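Category: Storage & Handling / Bins and Containers

Orine Open Bin, Light Gray

The Orine open bin is a rectangular container for molded parts, trays, covers and small cartons. It is supplied by Brorninine to workshops, stockrooms and teaching spaces where goods are moved by hand between the floor and a shelf. The corners are rounded and the rim flares slightly outward, so that the bin may be lifted from any side.

The bin may be placed directly on carpet or on a hard floor. Long parts may be stood at an angle against the wall of the bin, with small cartons placed beneath them as supports.

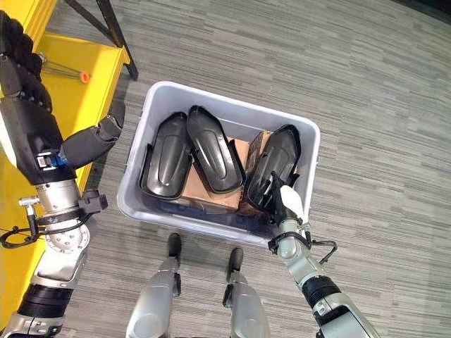 Orine open bin in light gray, with three black molded parts resting on cardboard boxes.

Each order contains 4 bins of the same size. Lids are not included and may be requested separately from the Mastside range. Bins are shipped nested – customers are asked to separate them on delivery and to report any cracked rims to the sales office before use.

Placement and Shelving

The bin is intended for use beside open shelving. Customers furnishing a new room should leave clear floor between the lowest beam and any seating, as chair casters will otherwise meet the bin when a chair is turned. Yellow shelving remains the most frequent choice among our customers, and the light gray of the bin stands out well against it.

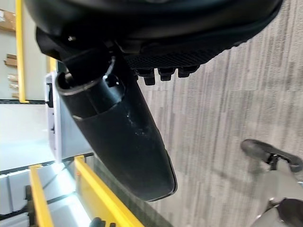

Packing and Unpacking

Cartons should be placed in the bin first, with the printed label facing outward where this is possible. A carton that does not lie flat may be left tilted, provided that it does not press on the parts beside it. Molded trays should be returned to the shelf singly.
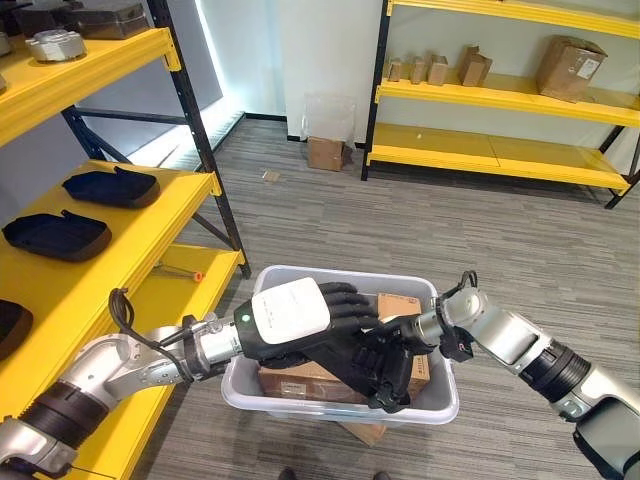 Where a room is shared, Brorninine recommends that one shelf be kept for trays and another for metal parts and hand tools. The Hrytsenko label set, sold in sheets of 13, may be used to mark both shelves and bins. Labels should be applied below the rim.

Questions about bulk orders may be addressed to Zoia Semeniuk, Sales Office. Requests for replacement bins are handled by Svyatoslav Zakharchenko. The next delivery of light gray stock is expected in December.

Shared 4 times | 2 comments

Related items
Mastside Flat Lid, Gray
Hrytsenko Label Set
Orine Divided Bin
Mastside Shelf Liner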